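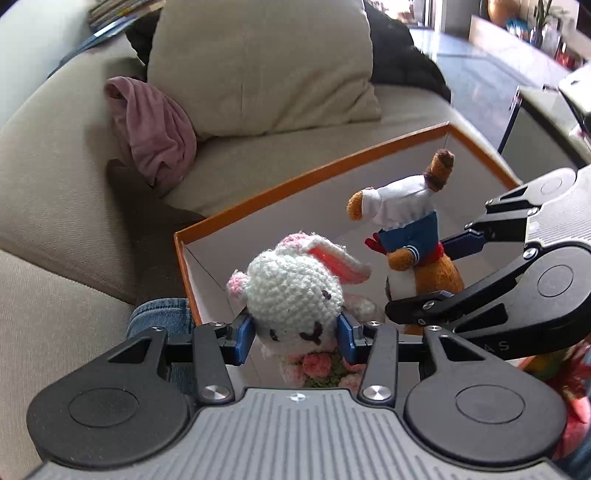 Las almohadillas azules, segunda tanda

Bueno, pues ya llevaba yo desde enero dándole vueltas al asunto de las pinzas de mano, y por fin tengo unas puntas con las que estoy contento. Quien me lea desde hace tiempo recordará las primeras, las negras, que resbalaban con todo lo que tuviera pelo o lana (¡y en mi casa de eso hay mucho!). Las azules son más blandas y agarran el ganchillo sin que tenga que apretar como un bruto. El conejito lo cojo por la cabeza, una almohadilla a cada lado, y la oreja larga que cuelgue por donde quiera.

El montaje lo hice en el taller compartido de Trondberg, con Marthinus Ngubane al lado, que tiene una paciencia infinita con mis tornillos. Las barras de las mandíbulas las rehíce dos veces: la primera me quedaron 17 milímetros demasiado cortas y no cerraban del todo. Los tornillos grandes de abajo van firmes, los pequeños de arriba un pelín más sueltos - si no, la articulación se pone tonta.

Para probarlas uso peluches y la caja del borde naranja, apoyada en el sofá. Me falta mejorar el agarre de la ropa de muñeco, que se arruga mucho.

Buscar en este blog... Buscar

Comentarios

Vilhjálmur Mikkelsen: ¡Qué conejo tan bonito! ¿Qué dureza tiene el azul?

El autor: Gracias, Vilhjálmur. Lo miro en el bote y te digo, que lo tengo en el taller.

Marthinus Ngubane: Me debes una llave Allen.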